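Walk the boring blocks too

I have spent most of the past two years gathering walks for a system that has to learn to move along a pavement at walking speed, cross where crossing is allowed, and keep out of people's way. The walks are made inside a simulated city. Someone steers, the software records, and at the end of the day there is a folder of examples that the learning side picks up overnight. It's slow work and I think most groups doing it collect the wrong things.

The usual plan starts with a list of hard cases. A pedestrian steps out. A van blocks the kerb. When we began the Xenos set at Proncombe we wrote such a list, and it came to 28 situations. We staged each of them many times over, with the walkers placed by hand. The finished set had 379 recordings and we were pleased with it.

The system trained on it was nervous. It slowed for lamp posts. It hung back at an open corner as if somebody was bound to run out, and I can't blame it, as in nearly everything it had been shown, somebody did. We had given it a town in which every pavement led to an incident.

For the second set, Brasau, we threw the list away for a while. The instruction to whoever was steering was to pick a corner, set off and carry on to the next one. Whatever the simulated pedestrians chose to do, they did. Most of the result looks like this.

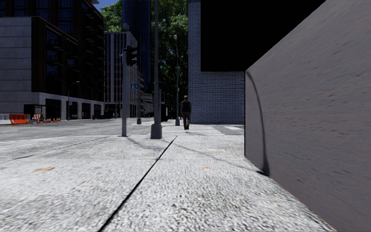
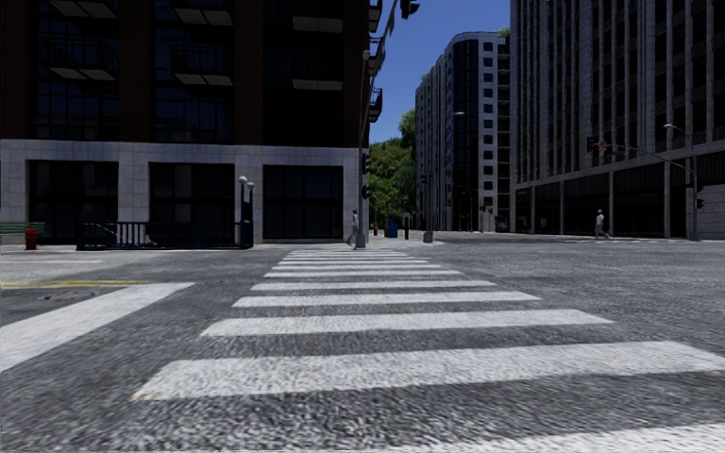
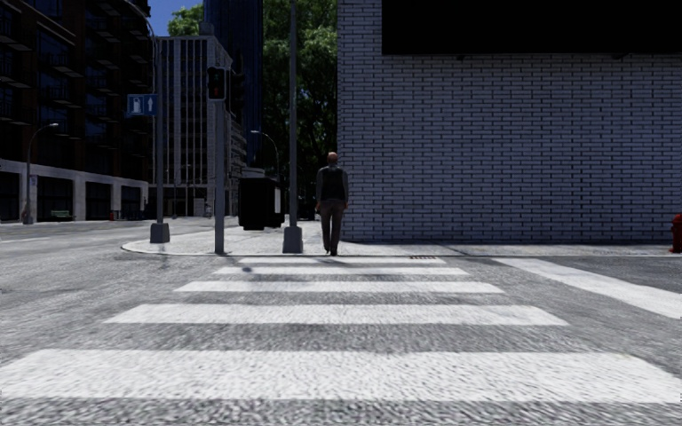
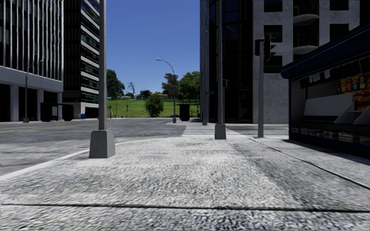
Street corners and crossings from the simulated city.

A person could look through an hour of that and find nothing worth remarking on. There is a stretch of concrete, then some white stripes, and perhaps a man with his back to you who is going somewhere else. I would still take it over the staged material. A walker in the street spends nearly all of the time passing things that don't matter, and a learner has to be shown those things not mattering. The newsstand in the last one is a good case. Our old set had no kiosk in it at all, as we couldn't think of anything dangerous for a kiosk to do.

There are objections. The first is cost. Brasau took a good deal longer to steer than Xenos did, and a large share of any plain walk is a repeat of the walk before it. A colleague at the Estwood office argues that you could throw away half of it and never miss it. That may be so. The trouble is that I don't know which half, and neither does he. When we tried picking by eye we kept the corners with people in them and dropped the empty ones, and had soon made ourselves a smaller copy of the first set.

The second objection is better. If you only ever walk about and see what happens, the rare thing stays rare, and the rare thing is what hurts somebody. I accept that. We still stage situations, and 144 of the recordings in Brasau were set up on purpose. But they are now mixed into long walks, so that the awkward moment comes after several minutes of nothing, from a learner's point of view much as it would outdoors. We also stage each one again with the awkward part left out: the same corner and the same approach, with the pedestrian simply carrying on. I would recommend that to anybody, even with a small budget.

The third is that none of it is real. The concrete is a bit too speckled and the black panels on some of the buildings would puzzle a visitor. I worry less about this than I used to. A simulated street is a fair place to learn what ordinary looks like in outline, that poles stay put and kerbs curve round at the corner. It's a poor place to learn how people behave when it rains, and we don't pretend to cover that. Real footage has to come in later and there has to be enough of it.

What I'd change is how the work gets counted. Progress reports list situations covered, so people collect situations. Nobody gets thanked for a clean walk round a block. At Proncombe we now log distance steered as well, in plain metres, and the person steering writes a line on anything they noticed. Often the line is blank. I've stopped asking them to fill it in.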